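4. Household losses and recovery in Kellville

4.1 Survey area and sample

Kellville lies on the inside bend of the Mevel River, and its older streets were laid out before any systematic record of river height was kept. The August flood entered the town from two directions: over the low bank upstream of the bridge and, some hours later, through the stormwater drains behind the main street. The second pathway accounts for much of the damage in blocks that residents regarded as safe, and it is poorly represented in the municipal hazard map in use at the time.

Questionnaires were delivered to 700 dwellings within the mapped and observed flood extents. Of these, 431 were returned in usable form. Responses were excluded where the respondent had moved into the dwelling after the flood or where water depth above floor level could not be estimated to the nearest 10 cm. Interviews with 13 households were then conducted by Delyth Jenkins, using the schedule described in Section 3. The final interview took place on 17 June 2023.

4.2 Contents losses

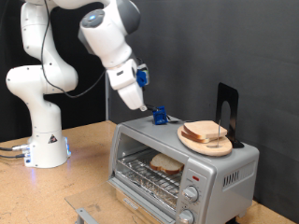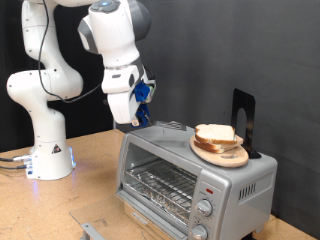
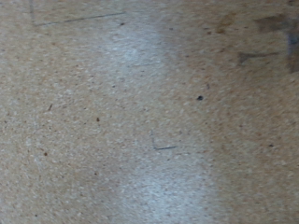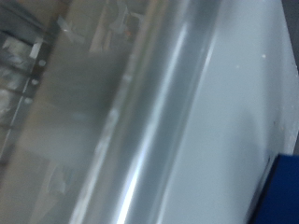 Figure 6. Benchtop setting, four views. The first two views include a white robotic arm.

Contents losses were recorded separately from structural losses, following the approach of Beneš, with each item assigned to a height class according to where it normally stood. Floor-standing goods such as refrigerators and washing machines were lost in nearly all dwellings where water rose above floor level. Small appliances kept on a bench or table, of the kind represented by the silver toaster oven in the first view of Figure 6, form a separate class in our schedule, as their exposure depends on the height of the supporting surface and on whether the household had time to move them. The composition of that surface was also recorded where known – particleboard swells at the cut edges and was usually discarded by respondents, while solid timber was more often dried and kept.

Households that received the telephone warning moved benchtop items first, in many cases to an upper storey, and left heavier goods in place. This ordering reduced the number of items lost but had little effect on their total value. Households reached only by the drain water reported no comparable effort. Several interviewees stated that they had been watching the river from the front of the house and did not check the rear yard until water had reached the back step.

4.3 Insurance and time to reoccupation

Among insured respondents, 60 per cent had cover that distinguished between river flooding and stormwater. The distinction delayed settlement wherever both pathways had contributed, and assessors' reports for neighbouring dwellings did not always agree on which had come first. Claims data were coded in Lernora, and disputed cases were flagged for manual review by a second coder.

Time to reoccupation was measured from the evacuation order to the first night spent in the dwelling. It was longest for renters in ground-floor units, who had no control over the scheduling of repairs. Owner-occupiers tended to return early, often to a single dry room, and their reported times should be read with that in mind. The relationship between settlement date and reoccupation is examined further in Section 5.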